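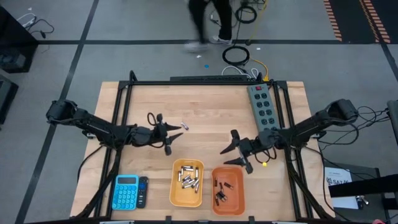

Can a pair of home-built arms sort a heap of used batteries into two trays without somebody standing over them?
Only if you are very generous about what you mean by sort, and I would not leave the building while they were at it.

Subject: Re: [shared-workshop] Battery sorting, where we've got to
From: Marlina Oei
Date: October 2023

Nosipho Xaba wrote:

> We've now had the Jurix controller driving both arms for a full
> evening and I think it's time to call the battery job done and move
> on to the next thing. The plan was always good cells in one tray,
> dead ones in the other, and the arms can plainly pick up a battery.
> I'd like to put the table forward for the Jilbridge open evening and
> let people bring in their own batteries. Any objections?

Yes, a few. Sorry, Nosipho. I know how much of your June went into the wiring.

"Can plainly pick up a battery" is doing a lot of work in that paragraph. Picking up one cell that has a clear patch of table to itself is the easy bit. I have watched it do that and I was pleased too. What people will bring to an open evening is a carrier bag of mixed cells, and they'll tip it out in a pile. A pile is a different problem. The fingers need room on both sides of whatever they are closing on, and in a pile there isn't any.

Standing cells are no easier. The fingers are big beside them and it doesn't take much of a knock to send one rolling.
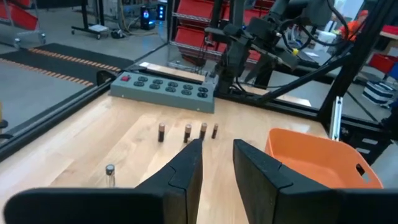
Four cells on end in front of the left gripper, orange tub to the right.

Look at how close the middle ones are. A person would nudge them apart with a fingertip and not think about it. We have no nudge. I asked on the Zoscombe list whether anyone had written one and got two replies, one of which was about 3D printers.

My second grumble is the numbers. The log you sent round says 52 good picks. Out of how many? I went through it twice and I can't find the failures, only the restarts. If it was 52 out of 60 I'd be fairly impressed. If it was 52 out of over 100, then it's a slow way of dropping batteries on a table. Could we agree that a try counts as a try from the moment the arm starts moving, whether or not someone hits stop? Otherwise we are marking our own homework.

Third, and I did raise this at the start, the arms can't tell a good cell from a dead one. They go by where we've put it, or by the colour of the jacket if the light is kind. Somebody still has to test every cell by hand, and at that point they're holding it and could drop it in the right tray themselves. Dunstan's old meter would do for the testing if we could work out how to read it from the script. I haven't seen anyone volunteer.

I'm not against the thing. Two arms working over the same table without hitting each other is more than I expected from us, and the frame is solid now the corner brackets have been done again. The basket is a better shape than the flat trays as well, because a cell that goes in stays in. 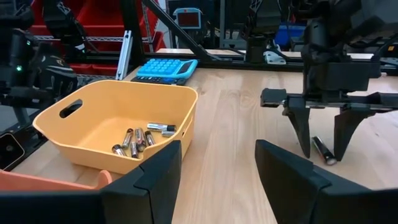

Seven in the basket, one more between the fingers of the other arm.

What I'd want before anybody outside the workshop sees it:

- one full run with every try written down, good or bad
- cells tipped out of a bag, not set out by us
- bare ends kept from touching in the basket. Tape, or a divider, I don't mind which
- the calculator and other bits off the table while it's running
- a stop button that can be reached from the public side

The third one matters most to me. A heap of part-charged cells with their ends touching is how you get a warm basket, and I don't fancy explaining that to the landlord. Please can the stock go back in its boxes at the end of the night until it's sorted.

If the full run comes out well I'll say so on here and bring cake. Until then I would call it a demo of moving batteries from place to place — a decent one — and leave the word sorting off the poster.

I can do any evening except Thursday. Bring the log, the whole of it this time.

Marlina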